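Collecting Your First Hundred Bin-Picking Demonstrations

Part 3 of the Grendstead bench notes. By L. Stamatopoulos

If you've followed along from part two, you'll have an arm that homes properly, a gripper that opens and closes when you ask it to, and two video streams landing on disk with timestamps you more or less trust. Lovely! Put the kettle on, as this is the part where you find out how patient you are.

What we want by the end is 100 clean demonstrations of one task, driven by hand, that a policy can learn from. I know the temptation is to record everything in sight and sort it out later. I did exactly that on the Dodley set, came home with 1,432 episodes, and spent most of May throwing them away again. Start small and be fussy.

Step 1. Write the task down in one sentence

Mine says "reach over the rim of the bin, pick up one item, lift clear, stop." Tape yours to the monitor. Every time you catch yourself adding a little flourish (nudging the item into a nicer spot, say, or carrying on to a second bin because you're feeling good), have a look at the sentence and start that one again.

Step 2. Decide where the bins live

If you're working with flow racks like ours, the bins can roll and shuffle along the tracks, and that's a kind of variation you want to be in charge of. Push them to a known position at the start of each batch of ten, then shift them on purpose for the next batch. Jot down which batch had which layout. A paper notebook is grand for this - I've never once lost data to a notebook.

Step 3. Check both views before every batch

Open the wrist stream and the fixed stream and look at them properly, with your own eyes, at full size. You're after different things from each. The wrist view needs the gripper and the bins in it, and the fixed view needs enough of the aisle and racks to tell you what the room was like for that batch. 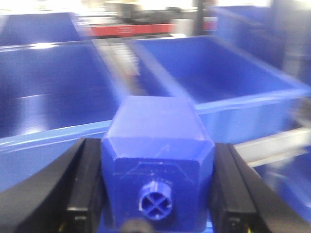 Wrist view first, then the fixed view down the aisle between the racks.

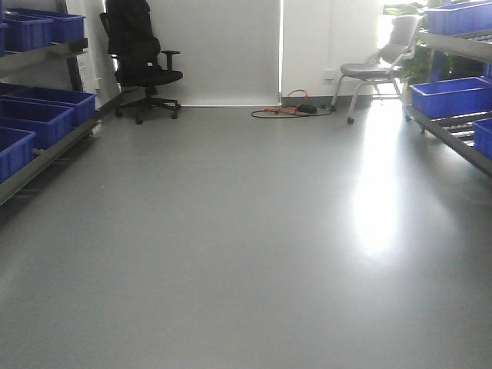

Daylight is the thing that catches people out. A window at the end of an aisle can put a great bright patch on a glossy floor, and by mid-afternoon it has wandered somewhere else. Lock your exposure on both cameras and record in two sessions, one in the morning and one after lunch, so the learner gets a bit of each.

Motion blur is the other one. Some is fine, and a policy that has only ever seen crisp stills will be lost once the arm gets moving. But if whole stretches of an episode are smeared, you're driving too fast. I cap my arm speed at 70 per cent while recording and it makes a world of difference to the wrist stream, plus my shoulders thank me.

Step 4. Record in tens

Start the recorder, count to 2 in your head, then move. Do the pick. Stop, count to 2 again, stop the recorder. Those still bits at either end make trimming much easier. After ten, take your hands off the controls and have a stretch. Tired operators make wobbly demonstrations, and the learner will copy your wobbles faithfully.

Step 5. Label straight away

Andard, the little labelling script from part one, will ask you for success, fail or discard. Keep the fails if they're honest attempts at the task. Discard is for dropped streams, bumped cameras and the time you sneezed. Do it while you still remember, and write a word or two in the comment field even when it feels silly.

Step 6. Watch ten at random

Once you've got your hundred, pick ten without looking and play both streams side by side. If the wrist view lags behind the fixed one, go back to the clock sync section in part two before you train anything. If they line up, copy the folder to a second drive and call it a day.

Part four covers trimming and the train/validation split.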